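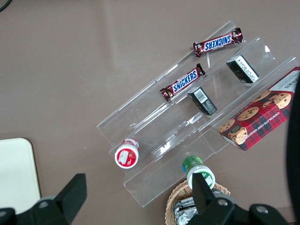
Figure 4. Tiered acrylic stand with two Snickers bars and other small packaged items.

3.2 Attendance at the reading series

The Mangubat readings bring a visiting novelist or poet to the Pretby campus one evening a month, except in December. We looked at sign-in sheets for 19 readings. Total attendance was 1,450, and 405 of those who signed in gave their status as undergraduate. Poets drew smaller crowds than novelists, but their listeners stayed longer for questions. Readings tied to a course - where the author's book was already on the syllabus - had the highest share of students. Gatchalian, who ran the series at the time, moved it to Wednesday evenings to avoid a clash with the writing workshop. The sheets do not show whether the same people came back, so we make no claim about repeat visits.

Comments

Gustov reader
Did you separate faculty from townspeople? At our college the retired faculty are half the audience.

Florante Gatchalian
The sheets had one box for "other", so no. I would change that now.

mlk
Please post the list of authors. I was at two of the poetry nights and would like to find the books.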